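# Chapter 7: Work Surfaces and Enclosures

A bench is specified before anything is placed on it. Its size, finish and edging set the limits on every task done there, and errors at this stage are costly to correct once the walls are fixed.
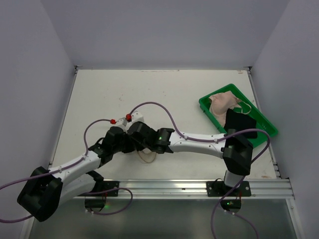
This chapter covers three matters: the surface itself, the walls that surround it, and the rail or edge along which fittings are mounted. Lighting is left to Chapter 8.

## 7.1 Terms

**Work surface.** The flat top on which the task is carried out. Supports and edging are excluded.

**Three-sided enclosure.** Walls at the left, right and back of a work surface, with the front left open for access. The side walls may be square to the back wall or splayed outward.

**Edge rail.** A grooved section, commonly of aluminium, running along one side of the surface. Fittings are bolted to it through plates and can be moved along its length when the bolts are loosened.

## 7.2 Colour and finish

White and pale grey are the usual choices for enclosed benches. Both reflect light evenly and show dirt early. The same property makes them look worn sooner than darker finishes. A light scuff or a faint coloured mark is a matter of appearance only and does not call for replacement. A raised burr, a lifted corner or a soft spot does.

The Midmont workshop schedule, used in the exercises at the end of this chapter, sorts surface defects into two classes:

| Class | Defect | Action |
|---|---|---|
| A | Stain, smudge, shallow scuff | Clean; record if it remains |
| B | Burr, dent, lifted edge | Withdraw from use and repair |

Class A marks are cleaned with a damp cloth and a neutral detergent. Abrasive pads dull the finish and are not used.

## 7.3 Clearances

Clearance is measured from the outermost point of a fitting through its full range of travel. A fitting that is clear at rest may still strike a wall at full reach. For the Potbridge bench, worked through in section 7.5, the minimum side clearance is 50 mm and the minimum clearance at the back wall is 200 mm.

Where two fittings share one rail, their ranges normally overlap near the middle of the surface. The overlap is drawn on the plan as a separate hatched zone. Cables are included in the measurement, with slack taken at its greatest.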